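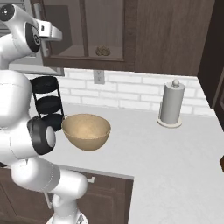
About Endoreo

Endoreo is a technical translation office. We translate operating manuals, safety data sheets and parts catalogs for makers of pumps, valves and small engines. Lucie MacLeod and Cheng-en Hsueh opened the office in Besham with 2 desks and one client.

Languages: English, Korean and Mandarin Chinese, in all directions. Tamil into English is offered on request and is handled by Jayanthi Namboodiri.

Every job passes through a translator and a separate reviewer. The reviewer works from the source text and does not see the translator's notes until the first pass is complete. Terms are checked against Livitz, our in-house term base, which holds 2244 approved entries for Korean alone. Ye-rin Baek maintains it and issues an update each March.

Files are accepted in most word processing and page layout formats. Scanned pages are accepted but priced separately – the text has to be retyped before work starts. Source files and finished translations are kept for 90 days after delivery and then deleted.

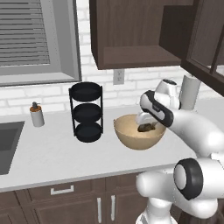
Can a client supply its own glossary?

Send it with the source files. Client terms take priority over Livitz entries, and any conflicts are listed in the delivery note.

Quotes are prepared by Eun-seong Ma. Please include the word count, the language pair and the date you need the work back.

Page last updated 2025-04-14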